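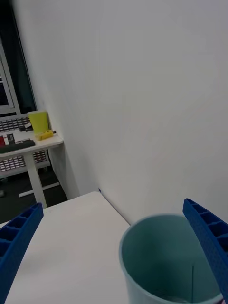
Review of the Sonder bench arm with soft-finger gripper, after one winter at our Lestville site. Loresen runs a small tableware reuse service. Cafés and office kitchens send us their plastic cups, we wash and check them, and they go back out in crates. Until February the setting-out was all done by hand. We bought one arm, with the option of a second, and put it on a white table against the plain wall at the end of the inspection room. The fingers are blue, with ribs and open pockets down the inner face, and they come in on a cup from either side. The pale blue-green cups are the ones we started with because they make up most of what we handle, and they taper, so they are a fair test of a gripper.

I supervise the inspection room. I did not choose the arm and I have no connection with the seller, a distributor called Tjoa. We paid full price.

Setup took two days. Kieran Fothergill from our maintenance side did the mounting and the power, and Tjoa sent a technician for the second day. The arm bolts to the table, so check your table first. Ours needed a brace underneath. The software loaded without trouble, but the printed manual covers an older version and the menu names don't match. Kieran wrote his own two-page guide and that is what people use.

Picking up single cups is what it does well. The fingers give a little at the rim and then hold, and they don't mark the plastic. Over a trial of 206 cups it dropped 8, all of them while we still had the grip set too light for the taller size. Once that was fixed the drops became rare enough that we stopped logging them. It is slower than a person. Bayu Oei can clear a crate of 54 while the arm is still well short of finishing one, and he can talk to you while he does it.

It does poorly with nested cups. If two are stuck together it lifts both and carries on. Tjoa's answer was a software add-on, which we haven't bought. Somebody separates them beforehand, and that job didn't exist before the arm came, so count it when you work out the labour.

The camera in the wrist looks down at an angle past the fingers, and it is sensitive to light. Pale cups on a white tabletop gave it some grief in the late afternoon. A lamp fixed this. A darker mat would probably do the same for less money, but we had the lamp.

On what it has changed for the people, I will be as fair as I can. There were worries before it arrived, mostly that hours would go. No hours have gone so far. Management put that in writing for the first year and I would like to see it renewed. The setting-out job was the one that gave people sore wrists, and Gilang Lau, who had been on light duties with his, is back to a full roster doing final checks. He prefers it. Bayu doesn't like the change as much. He was the fastest at setting out and was known for it, and now a good part of his shift goes to feeding the arm and clearing its stops. He told me it feels like minding someone else's kid. We now rotate the job every two hours, and that has helped more than anything in the training package.

The noise is low. You hear a soft whirr and a click when the fingers open. People at the desks behind it got used to it within a week.

Training is half a day by video and half a day on the machine. The video part is padded. Emrys Ellis, who came to us with no background in this sort of gear, learned to restart it after a stop in one morning and now teaches the new starters. The pay grade for that hasn't been sorted out. If you are bringing one of these in, settle that part before it turns up.

Spare fingers cost $79 a pair through Tjoa. We are on our second pair. The first wore at the tips, where they meet the rim. Swapping them is a five-minute job with the hex key supplied, and the arm asks for a recalibration afterwards. Don't skip it. We did once and it closed beside the cup for the rest of the shift.

Support by phone has been good and by email it has been slow.

I'd give it four out of five for the gripper and three for the rest. We haven't taken up the second arm. The room voted to wait until the nesting problem is dealt with, and I agree with them.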